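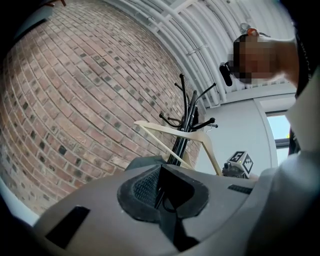
Kit reviews / Student robotics

Last updated: July

Hunar two-handed gripper set, after one term of hanging things up

Our club has wanted to teach a robot to tidy a cloakroom ever since somebody put it on a poster. The poster was very good. The robot was still learning to find its own table, so in spring we bought the Hunar set, two grippers you hold in your hands, and agreed to do the tidying ourselves while the thing recorded us. Later on the arm is supposed to study what we did and copy it. I've used the set for a full term now, mostly on hangers and a black coat stand, and I have opinions.

The price first, as that's what I'd have scrolled down for. We paid £282 for the pair through Pisharody, who sell to schools and clubs and take nine days to answer an email. Spare marker cubes are extra. You'll want spares. The cubes carry the black-and-white patterns that let the software work out where each hand is, and they're stuck on top of the grippers, exactly where you'd put them if you hoped they'd be knocked against a coat stand.

In the hand it's better than I expected. The grey shell is matt and doesn't show fingerprints, and the weight sits low enough that my wrists only start complaining near the end of a session. The fingers are triangular and give a little when you squeeze, so they wrap round a thin bar quite politely. Hangers are a decent test of this. They're narrow and they swing, and they have strong views about which way up they'd like to be. With a firm grip near the end of one shoulder you can steer the thing fairly well. Grab it in the middle and it turns slowly to face the wall, like a sulking relative.

Closing is smooth. Opening is a touch eager, and for the first few weeks we launched more hangers than we hung. Anju Pal, who looks after our recordings, keeps a list of the ones too silly to use. From 113 attempts at the coat stand she kept 83, and she was being kind. Most of the rejects are me.
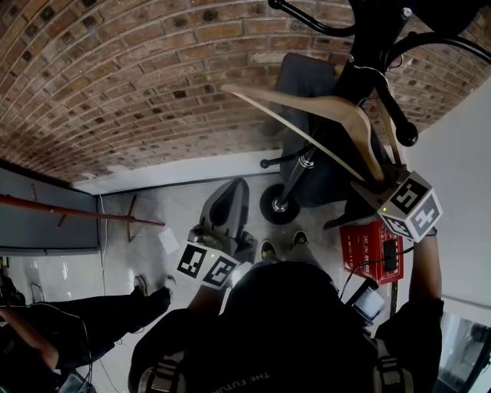
Right gripper on the hanger, both lights green.

Each gripper has a small green light on its side. In our experience green means it's recording happily, and any other state means a conversation with the laptop. The manual gives the lights half a page and gives the carrying case two. I would have liked to know, for instance, that the left one sulks if you start it before the right one. We found that out by losing an afternoon, and the case has never given us any trouble at all.

Then there's the backpack. You wear the recording gear, which keeps your hands free and gives you the outline of a schoolchild late for a bus. The straps are fine over a thin top and slide about over a jumper. Leave some slack in the cables or you'll find out how far you can reach by stopping suddenly. I now do a sort of slow windmill with both arms before we begin, to check nothing's going to catch, and I've been asked to do it facing away from the window.

The coat stand deserves a word, as I've spent more time with it than with some of my coursework. The curved arms with round ends are a good challenge: from one side a hook looks miles away, and then you're tangled in it. If you're buying one for the same job, get something heavy. Ours is, mercifully, and it has put up with a lot. We did try the cheaper Dorkomitz grippers on it last year. They had flat fingers and held a hanger the way I hold a stranger's baby, so back they went.

The software is where I take a mark off. Exporting works, but every session gets a name made entirely of digits, and renaming them one at a time is nobody's idea of a club activity. It also wants good even light on the cubes. Our room has a brick ceiling that swallows lamps, so we work close to the window and pack up when the daylight does.

Has the arm learned anything? It can now go up to the stand with a hanger and stop just short, in an attitude of deep thought. Twice it has got the hook over. I'd put most of what's missing down to us, and to the 30 or so clips where I'm plainly panicking.

Would I buy the set again? Yes, with club money. It's sturdy, new members get the hang of it inside one session (sorry), and nothing has broken except a cube, which met the stand at speed. If you only need one hand, ask whether they'll split the pair. Lisavlow, the club across town, managed it by asking very nicely and then asking again.

Four out of five. It would be four and a half with a proper page on the lights.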